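How Does a Knockout Cup Work?

Imagine a school playground full of kids who all think they're the best at something. You could let every one of them play every other one, which would be fair and would take until they were all old enough to vote. Or you could put them in pairs, send the losers off to have a sandwich, and keep going until one kid is left. Grown-ups picked the second way for football cups, and it's called a knockout.

No one gets hit, by the way. "Knocked out" just means you lost and you can go home now.

Let's start with eight teams

Eight is a lovely number for a knockout because you can keep cutting it in half without any mess. The first lot of matches is called the quarterfinals. Four teams win, four teams say the grass was too long. The four winners play the semifinals. Two win those, and they meet in the final. That's seven matches altogether.

There's a trick for working that out. Every match knocks out one team. To be left with one champion out of eight, you have to knock out seven, so you need seven matches. It works for any number. If 81 teams enter a cup, you need 80 matches, and you also need a lot of oranges for half-time.

Who plays who?

This gets decided by the draw, and it has nothing to do with crayons. The name of each team goes on a ball or a bit of paper, everything goes into a bowl, and somebody pulls them out two at a time. First name out plays second name out. In the Jurkbridge Junior Cup, the bowl is a salad bowl and it smells a bit of vinegar.

The draw is meant to be pure luck, and luck has no manners. One year the two strongest teams, Narbridge and Kermani, came out together in the very first round. One of them had to be finished before lunch. Their supporters called this a disgrace. Everyone else thought it was a wonderful draw.

Some cups stop this happening by seeding. The best teams are called seeds, and they're kept apart at the start so they can't meet until later. You don't have to water them.

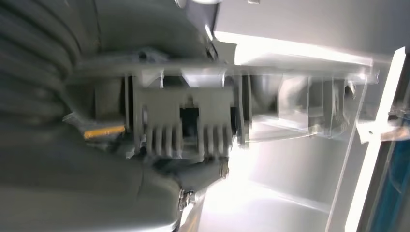 A gripper with ridged pads on its two fingers.

What if there aren't eight teams?

Good question, and organisers ask it every year, usually the night before. Say 10 teams turn up. Halve 10 and you get five, and five teams can't all play each other in pairs. One would be left standing there in clean socks.

So some teams are given a bye. A bye means you go straight through to the next round without playing. With 10 teams, six get byes and the other four play two matches. The two winners join the six who had a rest, and hey presto, you're back to eight. A bye is the only time in sport you can get further in a competition by staying in bed.

What if it's a draw?

Yes, it's the same word again. Football people had a whole dictionary to choose from and used one word for both things. In this case a draw means the scores are level when the whistle goes.

In a league, that's fine. Both teams get a point and shake hands. In a knockout it's no good at all, because somebody has to go home. Some cups play extra time, which is more football for people with very tired legs. If it's still level, there's a penalty shootout. Players take turns kicking the ball from the penalty spot with only the goalkeeper in the way. Each team gets five kicks to begin with. If they're even after that, they keep going, one kick each, until one team scores and the other one doesn't.

It looks easy on the couch.

Why do small teams love cups?

In a league you play for months, and the best team mostly ends up on top. In a cup, you only have to be better for one match. Nullham once beat Kermani 2–1 with a winning goal that came off the back of a defender who was facing the other way, doing up his boot.

"I didn't see it go in," says Ebise Tufa, who was in goal for Nullham that morning. "I had the sun in my eyes. I heard my mum, though. They probably heard her in Narbridge."

Nullham lost their next match by eight goals. They still talk about the other one.

Try it yourself

Get eight friends, or eight toy animals if your friends are busy. Write their names on bits of paper and do a proper draw. Pick a game that's quick, such as marbles or flicking a bottle top across the table. Rule up a chart with four matches down one side, then two, then one, and fill in the winners as you go. If a toy animal complains about the referee, send it off.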